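Udton Building Studies
Daylight and Glare in Small Rooms
Handout 4: Windows, Blinds and Nearby Surfaces
Prepared by Greer Leckie. Revised 19/04/2026.

4.1 Scope

This handout covers side lighting in small domestic rooms with one window. Roof lights and light wells are treated in Handout 6. The terms illuminance and luminance were defined in Handout 2 and are used here without further explanation. Students who missed the session on measurement should work through the Zolico worksheet before attempting the problems in section 4.7.

4.2 Two separate questions

A daylight study of a room has to answer two questions, and they are often confused in student reports.

The first is whether enough light reaches the surface where the work is done. This is a question of illuminance, measured in lux on a stated plane. In a kitchen the plane is normally the countertop. In a study it is the desk.

The second is whether a person standing or sitting in the room can see comfortably. This depends on the luminance of everything within the field of view, and above all on the ratio between the brightest and darkest large areas. A room can meet any reasonable target for illuminance and still be unpleasant to work in.

Reports should answer the two questions under separate headings. Haris Mirani's sample report, held in the course folder, shows the expected layout.

4.3 Components of daylight at a point

The light arriving at a point indoors is the sum of three parts:

Sky component. Light coming directly from the part of the sky visible from the point.

Externally reflected component. Light reflected from ground, walls, trees and other buildings before it enters the window.

Internally reflected component. Light that has entered the room and reached the point after one or more reflections from interior surfaces.

The sky component falls off quickly with distance from the window. At the back of a room it is often zero, and the internally reflected component then accounts for most of the light received. For this reason a change of wall color may do more for the rear of a room than a modest increase in window width.

The daylight factor is the indoor illuminance at a point divided by the outdoor horizontal illuminance under the same overcast sky, expressed as a percentage. Direct sun is excluded. In the Rurkton exercise the outdoor reading was 1,452 lux (late afternoon, heavy cloud) and the reading on the counter directly under the window was 40 lux. The daylight factor at that point is therefore 2.75 percent. Note that the two readings must be taken at the same time. Under moving cloud a gap of one minute is enough to spoil the result.

4.4 Contrast at the window wall

The wall that holds the window is usually the darkest wall in the room by day. It receives no direct light from its own window and is lit only by reflection from the other surfaces. The eye sees it right next to the brightest area in the room. Everything fixed to that wall is affected in the same way. 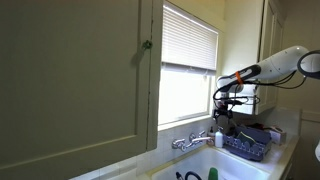
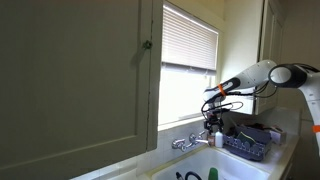 Cabinet door beside a window with the blinds partly lowered.

Three properties of the window wall determine how severe the contrast becomes: the luminance of the visible glass, the reflectance of the surfaces next to it, and the depth and finish of the trim between them. The first can be reduced with a blind, although only over the area the blind covers. With slats lowered over the upper part of the glass, as in both photographs, the lower pane remains almost pure white to the camera while a green door on the same side of the room reads as a middle tone. A light window frame helps by placing a step of intermediate luminance between glass and wall. Trim painted in a dark color removes that step and should be avoided where glare is already a concern.

A deep reveal works in the same direction. If the sides of the opening are splayed and finished in a light matte paint, they catch light directly from the sky and form a graded border. Older masonry houses often have this feature. Thin framed walls rarely do.

4.5 Horizontal blinds

The behavior of a horizontal blind depends on slat angle, slat spacing, slat reflectance and the height to which it is drawn.

Slats open (horizontal). The sky is partly blocked for a viewer looking upward. Light reflected from the ground passes through and is thrown toward the ceiling from the underside of the slats. The loss of illuminance on the counter is moderate.

Slats tilted, outer edge down. Most of the sky is hidden. Ground light still enters. This is the usual setting for glare control on upper floors.

Slats tilted, outer edge up. More skylight is admitted and reflected inward. Views into the room from above are possible.

Slats closed. Daylight is limited to what passes through the slat material and the gaps. A white slat of thin material may itself become a bright surface when lit from behind.

Blind partly drawn. The covered upper part of the window is the part that serves the rear of the room. Drawing a blind down from the top therefore costs more at the back than it does at the sill. A blind that rises from the sill has the opposite effect, but it is less common in kitchens – the cords and bottom rail get in the way of the faucet.

4.6 Surface reflectance

Use the values below only when no measurement is available.

White matte paint: 0.80 to 0.85
Cream or off-white paint: 0.70 to 0.80
White glazed tile: 0.70 to 0.80
Pale gray paint: 0.50 to 0.60
Mid green paint: 0.20 to 0.35
Dark green paint: 0.08 to 0.15
Unfinished light wood: 0.40 to 0.50

Glazed surfaces need care. The figures given describe total reflected light, but part of the light leaves a glazed surface as from a mirror. A bright window reflected in a glossy counter can cause discomfort even where the average luminance of the counter is low.

Where a surface carries more than one finish, calculate an area-weighted mean. Do not average the finishes without regard to area. This was the most frequent error in the October submissions.

4.7 Problems

1. A point at the rear of a room receives 15 lux when the outdoor horizontal illuminance under overcast sky is 979 lux. Find the daylight factor. State which component you would expect to be largest, and why.

2. The wall cabinets in a small kitchen are repainted from dark green to cream. Using the values in 4.6, describe the effect on each of the three components of daylight at the counter. No calculation is required for the externally reflected component, but your answer must mention it.

3. Nokuthula Venter proposes a dark window frame in order to "sharpen the view." Themba Mabaso objects on grounds of glare. Set out the case for each position in terms of luminance ratios. Assume an overcast sky and no blind.

4. Sketch the section of a window with a blind drawn over its upper half. Mark the region of the floor from which no sky is visible, then repeat with the blind fully raised.

4.8 Submission

Answers go to Zubaida Janjua in the Bhutto Room. Show units at every step. Sketches may be freehand, but section drawings must carry a scale. For problem 1, a correct percentage without the reasoning earns half credit.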